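Tarnwood Repair Evening: news for the winter

Dear neighbors and friends of the repair evening,

The winter season started well and I want to share some news with you before the next meeting on 4th February. We are again in the back hall of the old school on Movard Street. Please use the side entrance, the front door stays closed after the offices finish. The doors open at the usual hour and we take the last item one hour before the end, so please do not come at the last moment with a big sewing machine.

Last year we looked at 373 items. Many of them went home in working order, some went home with advice, and a few went to recycling with the agreement of the owner. The most common guests on our tables were coffee makers, table lamps and trousers with a broken zipper. I did not expect the trousers. When we began, all of us were thinking only about electrical things, and the sewing table was put in the corner next to the radiator. Now it has the longest line of all, and in the new season it gets the place near the windows, where the light is better.

I would like to write a little about coffee makers, as I am asked about them almost every time. Most of the machines that come to us are not really broken. They are full of lime. The water in our town is hard, and if the machine is not cleaned for a year the water cannot pass through the narrow tubes. The machine makes a lot of noise and gives half a cup. You can clean it at home with citric acid, which is cheap and has no smell. Dissolve two spoons in one liter of cold water, let half of it run through, wait twenty minutes, and then run the other half. After this run clean water at least two times. Please read the booklet of your machine first, as some makers do not allow citric acid and ask for their own product.

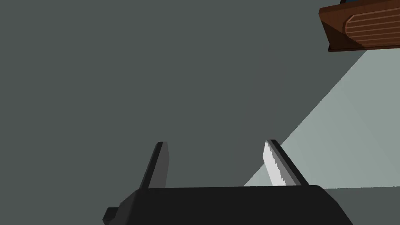
For lamps the story is different. Very often the fault is in the switch on the cord, and this is a small job when you have the correct part. We now keep a box with switches, plugs and cord in three colors. The parts come from De Bruijn, the hardware shop by the canal, which gives us a good price. You pay only what we pay. If your lamp is old and has a metal body, bring it even if it works. We will check the ground wire for you, it takes only a few minutes.

A word about spare parts for bigger things. Sometimes we open an item, find the fault and cannot finish the same evening. In that case you get a paper with the name of the part and you order it yourself. Please keep this paper! In the autumn several people came back with the right part but without the paper, and we had to open everything again from the beginning. The paper also has a number, and with this number you do not need to wait in line the second time.

We also have a little money news. The glass jar at the entrance collected 3293 in the whole year, and after the rent and the insurance there was enough left for a good soldering station and for new scissors. The scissors are for cloth only — I ask this with all my heart. One cut through sandpaper and they are finished.

The tool library will open in April. You will be able to borrow up to 4 tools for two weeks, for example a drill, a tile cutter or a long ladder. The list is being prepared in Prustidico, the same small program that the toy library uses, so if you already have a card from them it will also work with us. If you have a good tool at home that you do not use, we will be happy to take it. We do not need more hammers.

For the February meeting we are still looking for one person who knows bicycles, especially gears, and for somebody who can make soup for the helpers. The kitchen has a large pot and the stove is working again — only the left burner is slow.

Items that we cannot accept are the same as before: microwave ovens, gas heaters and anything that needs two people to carry.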